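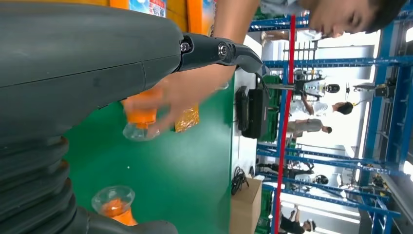
Clear bottle, orange cap and small amber packet at the green table

Norkuton work table, green top: my review after one season

I bought the Norkuton table in June for 200 dollars. Before it I had a smaller table from Lesa, which was good for its price, but I could never put all my bottles on it at one time. The Norkuton is 53 inches long and 30 inches wide. I use it for sorting and packing of household goods, mostly small bottles, packets and detergent, so my opinion is from this kind of work. If you want a table for a sewing machine or for heavy tools, please read also other reviews.

The assembly took me 20 minutes with a second person. Alone it would be slow, as the top is not comfortable to hold and turn over. The instructions are only drawings. One drawing shows the legs from below and I understood it wrongly the first time, so I had to take out the screws of one leg and start this part again. All the screws were in the bag.

What I like most is the space. A person can sit at one side with the arms stretched over the table, and a second person can work from the other side, and the two don't disturb each other very much. I am tall and my knees have enough room. The height is fixed, so before you order, measure your chair.

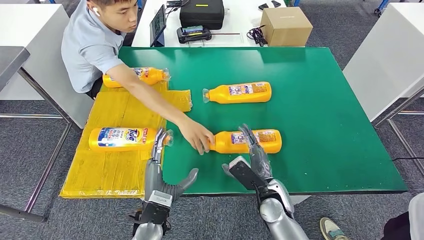
Detergent bottles are a good test for any table. They are smooth, they have some weight, and when they lie on the side they like to travel. I work with yellow bottles, Tide and similar, and on the bare green top I must keep one hand ready. The surface is quite slippery for plastic. A pad helps a lot. I tape pieces together in yellow, it isn't beautiful but it does its work, and when the tape becomes wrinkled I put new tape over it. Norkuton sells a mat also. I did not buy it - the price was too high for me.

Cleaning is easy. I spilled liquid detergent on it, a good amount, and left it during lunch. After this I wiped it with a damp cloth, then with a dry one, and there was no stain. With adhesive tape one has to be more careful. If it stays for several weeks, the glue stays too, and I needed warm water and patience to remove it.

Now the color. In the shop picture it was one calm dark green. At home it is dark in one place and almost turquoise in another, depending on where you stand and where the lamp is. 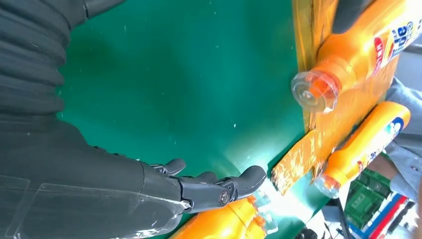

Every piece of dust or lint shows on this green, like on a black coat. I wipe in the morning and by four in the afternoon I see small white points again. Also the shine: under a strong lamp you get a bright spot, and if you read small labels for a long time, your eyes become tired. I moved my chair a little to the left and now it is better. A matte version would be welcome, and I wrote this to the company. They answered politely that it is not planned.

My neighbor Diarmuid Mulcahy has the Rustix table, and we compared them one evening. The Rustix is heavier and doesn't move at all when you lean on it. The Norkuton moves a little if you push from the short side. But the Rustix is narrower, and for packing I prefer the wide one. I looked also at a Noonan table, but it was sold out and I cannot say anything about it.

I tightened the legs again after 30 days, as the instructions ask, and the movement became smaller. I will check them once more before winter.

Good: size, price, easy to wipe.
Less good: shine, visible dust, slippery for bottles.

I give it four stars of five, and I would buy it again if they offered a top with less shine.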